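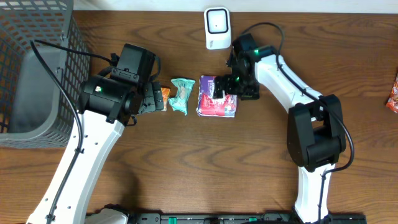 midblocker42

Disagree with pretty much everyone on page one, sorry! Knee sleeves are fine for indoor volleyball if you learned to pancake and roll properly. I wore the big foam bubble pads all through high school and they slid down to my shins by the second set, every single match. Switched to the thin Skarkov sleeves last November and I forget they're there.

backrow_betty

Yeah but you're a middle, you come out for the libero in the back row, lol. Try playing defense for three sets in sleeves on the floor at the Plomitdale rec center and get back to me. That floor is basically painted concrete. I had a bruise the size of a grapefruit after one tournament and I'm not a clumsy digger.

midblocker42

Our rec league doesn't use liberos, so I do play back row. Badly, but I play it.

setterdump

Original poster here, thanks for all the replies so far. To answer the question from the last page, I'm playing twice a week, mostly 6s, and I dive more than I should (nobody in my family is surprised, I was the same in Little League). My old pads have gone completely flat on the left side, which I guess is the knee I land on. I've been going back and forth between the Skarkov sleeves and the Gethin pads, the ones with the thick gel insert. The Gethins are 42 bucks a pair at the shop near me and that seemed steep, but if they last a few seasons I can live with it.

backrow_betty

Gethin, no contest. I'm on my second pair and the first pair lasted me four years before the stitching went behind the knee. They do run small though. I measured a medium off their chart and had to go up to a large, otherwise you get that pinch at the back when you squat down in serve receive and it drives you nuts.

lefty_oppo

Funny, I found the opposite on sizing. My usual medium Gethins were loose enough that I sent them back. Maybe they changed them? I have skinny legs so it could just be me. I will say the gel thing feels weird for the first couple practices, kind of like kneeling on a bar of soap, and then you stop noticing.

midblocker42

The gel is what bugged me too. It holds sweat. I tried a teammate's pair and my knees were swamps by the end of warmups. I'd rather have a little bruise now and then.

backrow_betty

So wash them? Mine go in the machine on cold in a mesh bag and then hang over the shower rod overnight. Don't put them in the dryer. I did that once with an old pair and the elastic was toast.

dig_or_die_24

One vote for a totally different idea – wear both. I put a thin sleeve underneath and a low profile pad on top. The sleeve keeps the pad from creeping and you don't get the rash behind the knee. It's a bit warm in summer, but our gym is freezing most of the year so I kind of like it. My pads are Trilisow, nothing fancy, I got them on clearance.

setterdump

Oh, I hadn't thought about both! Does it feel bulky when you're running in for a transition set? That's my main worry with anything thick. I already feel slow getting off the net.

dig_or_die_24

A little for the first week. After that no. Just don't go tight on both layers, I tried that and my calves were tingling by the end of the first set. Snug sleeve, pad one size up.

lefty_oppo

Are the Trilisows the ones with the seam right across the kneecap? I had some like that and the seam split on me in the middle of a playoff match. Foam hanging out and everything. I finished the set with athletic tape around my knee and looked ridiculous.

dig_or_die_24

Mine has the seam along the side, so maybe an older model you had. No splitting yet. I've only had them since the fall season though, so ask me again in a year.

midblocker42

I still think people are spending money to fix a technique problem. Get low BEFORE the ball gets there and your knee barely touches.

backrow_betty

Sure, and if I could always get there before the ball I'd be playing somewhere other than the Plomitdale B league.

setterdump

Edited January 2, 2018 – OK, I went with the Gethins in a large. Tried on both sizes in the store, squatted down in the aisle like a weirdo, and the medium did pinch just like betty said. I'm going to steal the sleeve idea too, my old running sleeves should fit under there. First practice with them is next week and I'll post how it goes.

lefty_oppo

Keep the receipt!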